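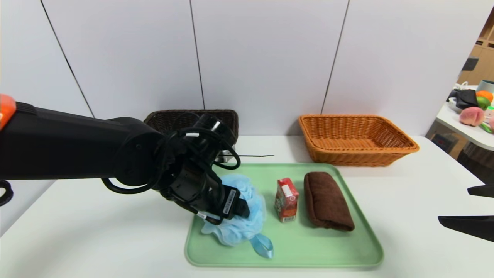 The Bastel Letters is a novel by Dima Dabbas, told in 34 letters from a retired ferry clerk to his brother. Our reading circle spent most of the autumn with it, and the same questions came back so often that I put my answers on one page. If you want to know the shape of the book before you begin, think of a bath pouf like the light blue one at the end of the green tray: one subject, gathered again and again into folds. The brother's debt is mentioned in the first letter, and it is still mentioned in the last.

Is it really a novel?
I think yes, but Hadi Haddad in our circle does not agree. He calls it a collection of essays with one person's name at the bottom. It is true that letters 9 to 15 are almost only about ships and prices. For me the clerk changes during these letters, even if he doesn't notice it himself, and this is enough.

Do we ever read the brother's answers?
Only one, and it is not complete. It is copied inside letter 22 by the clerk, so we cannot be sure that he copied it correctly. Please compare the spelling of the mother's name there with the spelling in letter 3.

Which edition should I buy?
We use the paperback from Farnum. The older hardback has no notes, and its page numbers are different from ours - this caused some confusion in September.

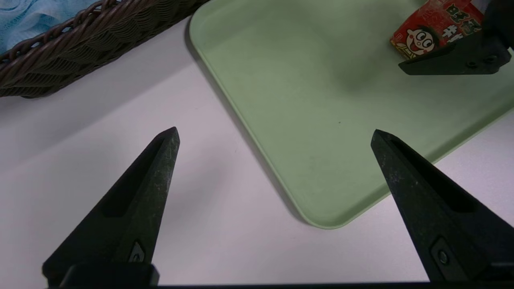
The edge of the green tray, seen closer.

Can I read the letters in another order?
You can. Fadi Smadi read them by date, and the dates don't follow the order of the book. He says that the clerk seems much colder when you read in this way. I would keep it for a second reading, because the surprise in letter 27 needs the wrong order.

Who is "G."?
Many readers believe that G. is Geagea, the harbour doctor from the first part. I believed it too until letter 30, where G. asks for the doctor's address. After this I have no good theory. Aminu Onyeka has one about the sister-in-law, and he will be glad to explain it to you at length.

Is it difficult for somebody who learned English later?
The sentences are long but the words are not rare. I needed a dictionary mostly for the parts of the boat. I read 7 letters in a week and this was comfortable.

Has she written other books?
There is an earlier one, Rustero, which is shorter and angrier. I have only read the first half, so I prefer not to judge it yet.

Page last changed: Dec 9, 2021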